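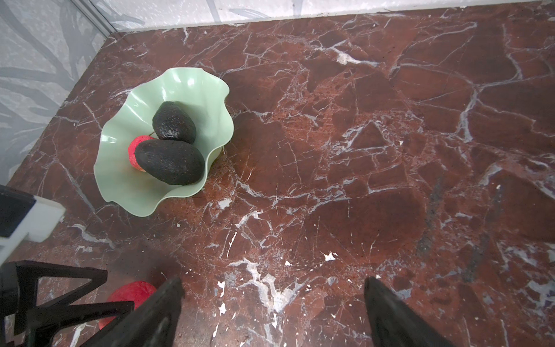 Clelavby Old Houses Group, April minutes

I took the notes again, so blame me for the spelling. We got going at 7 in the library's back room, 9 of us, with Kibet Okoth in the chair. March minutes passed with one fix (the porch on Amini Street is screened, and I had it down as glazed. Sorry!).

Pistville house. The big news is that it's going on the market in May. Kibet walked through with the listing agent and came back very happy — the stair, the built-in bookcases and the sleeping porch are all still there, and the kitchen was last redone in the seventies so there's not much to mourn if a buyer guts it. The agent will put our two-page history in with the listing papers. I said I'd write it, then remembered I haven't finished the last one. Draft to Kibet before the next meeting.

We went back and forth on asking the sellers for a preservation easement. I'm for it, a few people worried it would scare off buyers, and we talked until the coffee was gone. Vote was 6 to 3 in favor of sending a friendly letter. Kibet will sign.

Jundo. They want to split the lot behind the old doctor's house and build 2 townhomes. The drawings show flat roofs and a shared drive off the alley. Most of us can live with the roofs, but the drive takes out the carriage shed, and that got people going. We'll ask them to slide it over 20 feet and keep the shed. I'm to call their office and get the date of the zoning hearing.

House tour. Four homes are a yes, one is a maybe (new puppy). Tickets stay the same price as last year. We still need somebody to print the maps, and I've done it 2 years running, so please, anyone else!

Other business. The key to the filing cabinet is missing. Check your coat pockets.

Wrapped up at 8:40. Next meeting in May, same room.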